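Please test grippers on something soft

Every few weeks I read another comparison of robot grippers, and almost always the test objects are the same: a cube, a can, a screw, maybe an egg if the author wishes to impress. I have written such comparisons myself. I now think they tell the buyer very little, and I want to explain why.

At Plandura we had to choose between two sets of fingers, the Tesden and the Bélanger. On paper the decision was easy. We did 1,000 picks of a plastic block with each, and the Tesden dropped it 3 times. The Bélanger was worse, though not by much. My colleague Ghislain Fortin looked at my table of results and asked what our customers put into boxes. Mostly bags, I had to admit. Bags, pouches, gloves, things which have no fixed shape.

So we changed the test, and I began to look at the wrist camera in a different way. With a block, I had only cared whether the block was visible. With cloth, I care how much of the view the fingers take for themselves.

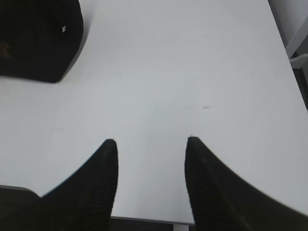 The view from the wrist, with nothing between the fingers.

Fingers that are wide at the base eat the two lower corners of the view. For a block it does not matter, you approach and you close. For a soft thing you need to see where the material goes while you are closing, and this happens exactly where the fingers are. A data sheet gives you the opening, the force and the weight. I have never seen one that gives you how much the camera loses, and I would pay for this number.

The second thing I learned is that one camera is not enough, and I say it as a person who fought for one camera during a full budget year. Soft objects move at the side you are not watching. You need an eye which stands still and does not travel with the arm.
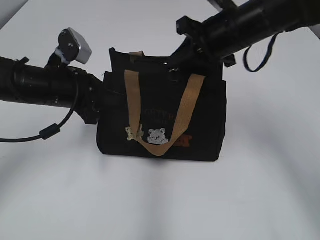 Two arms and a small fabric tote, from the fixed camera.

A little bag is a cruel test, and a cheap one. It has a strap that hangs in front, a rim made of two layers, and sides which give way when you touch them. Which layer did you take? Did you take the strap also? The block never asks such questions. I would trust 100 attempts with a bag more than all our picks with the block.

I know the objection, because Ghislain made it for me over lunch. A bag is never twice in the same shape, so the test cannot be repeated, so the numbers are worth nothing. He is partly right. Fondley published a cloth test last year with 2,582 trials, and I still could not say from it which gripper to buy, as the starting position was not described anywhere. But the answer to this is to describe the starting position better. Put the bag upright, put the strap to the front, take a picture from the fixed camera before each attempt and publish the pictures together with the score. It is boring work. We did it on a Sunday, when the hall was quiet.

I will not say here which fingers we chose, as our contract is not signed yet. I will only say that the order in my first table did not survive the bag, and that I have asked for the table to be removed from our website.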